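Thin film and clear bags: how many episodes, and where do you cut them?
Hand-held Capture board, 14 replies, showing all on one page

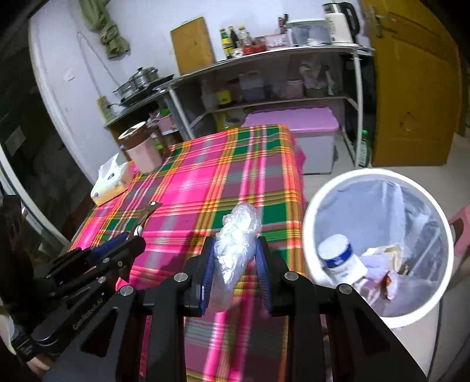 Opening post

hbrunton
Heather Brunton, Windlow

We are collecting tabletop tidying episodes with two-handed gripper rigs in ordinary kitchens. Most object classes are behaving. Thin transparent film is not. The class covers empty bags, cling film and bag liners, and the task in each case is pick from the table, carry to the bin, release.

Current state of the set:

Target is 1000 accepted episodes for the film class. Rejection rate at review is much higher than for boxes or bottles, and nearly all the rejections come under one of these:

Release not confirmed. The fingers open but the film stays on one pad.
Grasp start ambiguous. Reviewers disagree on the step where contact begins, as the film deforms before the pads meet it.
Double pick. The operator pinches, loses it, pinches again, and the episode contains both.

Questions for those who have trained on this sort of thing. Do you keep the double picks? Where do you put the end of the episode, at finger opening or when the film has left the pads? And is there any point in going past 1000 with the same operators?

rhinds

Keep the double picks. A policy that has only ever seen clean first-time grasps has no idea what to do after a miss. We trained two versions at Ruawai, one with retries stripped out and one with them left in, and the stripped version would close on nothing, lift, and carry nothing to the bin with great confidence.

End of episode: when the film has left both pads, plus a fixed tail. We use 60 steps.

dewanti_p

I disagree with keeping all of them. There is a difference between a retry and a fumble. If the operator misses, opens fully, repositions and closes again, that is a useful recovery and I would keep it. If the fingers chatter open and shut over the same spot until something catches, the policy learns to chatter. We had exactly that. It took a long time to find because the success rate looked fine.

Our rule is a maximum of 3 closures per episode, with a full opening between them. Anything else goes in a separate folder and is not used for training.

rhinds

Full opening is a strange criterion. On film you often don't want to open fully, you want to crack the fingers a little and shift. You are throwing out good technique.

dewanti_p

I am throwing out good technique that I can't tell apart from bad technique in review. If your reviewers can do it reliably, fine. Ours could not. Two people labelled the same batch and agreed on far fewer than I would accept.

yrbyun

On the crumple question, which I think matters more than the retries. What shape is the bag in at the start? In the picture in the opening post it is already bunched up above the finger tips, so there is plenty of material between the pads. A flat bag on a tablecloth is a different task. If your starting states are mostly crumpled you will get a good number on the crumpled ones and nothing on the flat ones, and the average will hide it.

hbrunton

Fair. We don't record starting shape. Operators are told to "place naturally", which in practice means they drop it, and a dropped bag is crumpled more often than flat. I can add a field.

yrbyun

Don't rely on a field. Put it in the prompt card. Flat, folded once, loosely crumpled, tight ball. If it is left to the operator they will drift to whichever is quickest to pick up. Everyone does by the end of a shift.

begone_r

Adding to what Ye-rin said: tablecloths. That check is pink, green, orange and yellow, and through clear film you see all of it. For us a patterned cloth under a transparent bag was by far the hardest combination for the vision side, worse than plain white. The edges of the stripes are stronger than the edges of the bag.

I would not remove it. I would make sure it isn't the only cloth. If every film episode in that kitchen is on the same check, the model can learn the cloth.

hbrunton

It is one cloth per household at present. We move house rather than change cloth.

begone_r

Then carry two spares in the kit. Cheap fix. One plain, one dark.

rhinds

On release, since that was the original question and we have wandered off. Ribbed pads help a bit with letting go because there is less contact area, but static does what it likes. Have the operator open, hold for a beat over the bin, then withdraw straight up. If the film comes back up with the finger, that is a failed release and the operator should say so out loud. We log the voice channel for that reason alone.

Also, look at the bin. A translucent liner folded over the rim is the same sort of material as the target. Once the bag is down among the liner folds, your reviewer can't tell the two apart from the wrist view, and neither can an automatic success check.

dewanti_p

Agree with Rawiri on this one. We ended up judging release from the pads only and ignoring the bin. Pads clear for the whole tail means success. It misses the case where the bag lands on the floor, so there is a second tick box for that.

hbrunton

Pads only is sensible. The left gripper is usually somewhere near the table anyway while the right carries, so I may ask for it to come across and give a second view of the pads. Does anyone do that?

dewanti_p

We tried it. Operators found it awkward and it made the left arm motion unnatural in every episode. The policy then waved the left arm at the bin for all classes, bottles included. I'd leave it.

tallow_ridge

Is 1000 even the right number? We did 2000 on film and the second half gained very little.

yrbyun

Same operators and same rooms for both halves?

tallow_ridge

Same operators. Two extra rooms.

yrbyun

Then I would not read much into it. At Clorkard we had more from new operators than from new rooms for this class. People pinch film in very different ways. Some come straight down, some drag it to the table edge and catch the overhang. The second lot were almost absent from our first batch.

rhinds

Edge dragging should be its own label. It is a different skill.

dewanti_p

Same skill, different contact strategy. If you split every strategy into a label you will have forty labels and nothing in any of them.

rhinds

We split it and it worked.

hbrunton

Thanks all. Changes going into the next protocol sheet:

Starting shape set by prompt card, four shapes, rotated.
Two spare cloths per kit.
Retries kept up to 3 closures. I am not requiring full opening, but the reviewer must mark partial openings so we can filter later.
Episode ends 60 steps after both pads are clear. Bin contents ignored for success, separate box for floor drops.
Edge drags noted in the comment line, not labelled for now.

New operators start at the Ukwood flats on Thursday. I will post the rejection breakdown once that batch has been through review.

begone_r

Please split the breakdown by cloth if you can.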